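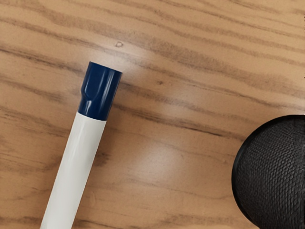
How Robots Learn to Follow the Rules

Picking up a marker and dropping it in a cup is easy for you. You've probably done it while talking, chewing, and looking out the window all at once! For a robot, the same job takes a lot of thinking, and it takes a lot of rules too. We love robot rules here at Lirnby, and by the end of this page we hope you will too.

What is a robot rule?

A rule tells a robot what it must do, or what it must never do. "Put the marker in the cup" is a job. "Stop if a person reaches in" is a rule. A good robot needs both, and when the two disagree, the safety rule always wins. Even if the marker is one tiny inch from the cup!

When lots of people agree on the same rules and write them down, we call that a standard. You use standards all day long. A light bulb fits the lamp at your house and the lamp at your grandma's house, and that works because the people who make bulbs and the people who make lamps agreed on the sizes. Robot builders have standards too. They cover things like how a robot has to stop and how people are kept safe when they work next to one.

Practice first, real table later

Would you let someone drive a real bus before they had ever practiced? Robot teams feel the same way, so a lot of robot practice happens inside a computer. It's called simulation, and it looks a bit like a video game. There's a pretend table with pretend things on it, and if the robot knocks everything on the floor, you press a button and start again. Nothing breaks and no one gets bumped.

Veronika Medve runs the practice tests for a robot team in Kiltstead. Her team's rule book is 35 pages long, and her favorite rule is on the very first page: "No robot tries a new job on a real table until it has passed on a pretend one." For the marker job, the team set 487 practice tries. They all get written down, including the silly ones where the marker goes flying.

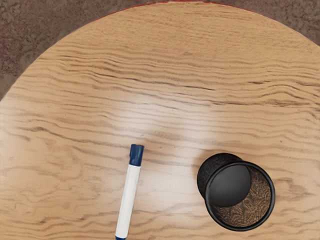
A marker can roll, so the robot has to be gentle when it closes its fingers. A mesh cup has a rim, and if the marker comes down on the rim it may tip the whole cup over. Then there's light. Shiny patches on a table can confuse a robot's camera, the way sunshine on a screen makes it hard for you to see your game. Good testers leave the shiny patches in! A robot that can only work in perfect light isn't ready for your classroom.

Four rules from the Kiltstead team

Look before you move. The robot checks where everything is, every single time, even if it checked a moment ago.

Go slow near people. If someone comes close, the robot slows down. If they come very close, it stops.

Have a stop button that anyone can reach. Big, red, and never hidden behind a pile of boxes.

Write it down. When something goes wrong, the team writes what happened, and you don't get in trouble for telling the truth about it.

Amirul Lau, who writes up the tests, says the last one is the hardest for grown-ups. It's no fun to write "the robot dropped it again" over and over. But those notes are like clues in a mystery! Once, his notes showed that nearly all the drops came when the marker was pointing the same way. The team fixed how the hand turned, and 126 new tries went much better.

Who checks the checkers?

Good question! The people who build a robot shouldn't be the only ones who test it. Think about checking your own spelling. Your eyes skip right over the mistakes. So another person, someone who didn't build it, looks at the results and asks nosy questions. At Kiltstead that's Afroza Kanagaratnam, and she is wonderfully nosy.

Try it yourself

Grab a friend, a marker, and a cup that won't break. Your friend is the robot and has to close their eyes. You are the programmer and can only use words.

Write 3 safety rules before you start. One of them has to be about stopping. Then give your robot small, clear orders, like "move your hand left" or "close your fingers." If a rule gets broken, freeze, talk about it, and fix the rule or the order.

Now swap places and use the same rules. Do they still work with a different robot? If you need to change one, cross it out neatly so you can still read the old one, and write the new one underneath.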